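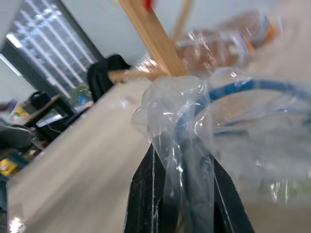
Retum Opens Packing Room for Household Parcels

24 October 2025 -- Retum has opened a packing room for its household parcel program. Work is done at light beige tables beside a large window with white blinds. Clear plastic bags keep small goods together, and wrapped bread is packed on the same day.

The room will prepare 180 parcels a week, rising in January when deliveries to Nemus begin. Each parcel serves one household for 5 days.

"Clear bags let our packers check the contents without opening them again," said Ambros Koller, director of Retum. "It is a simple method, and it saves time."

Households in Itar and Leone may apply at the Retum office.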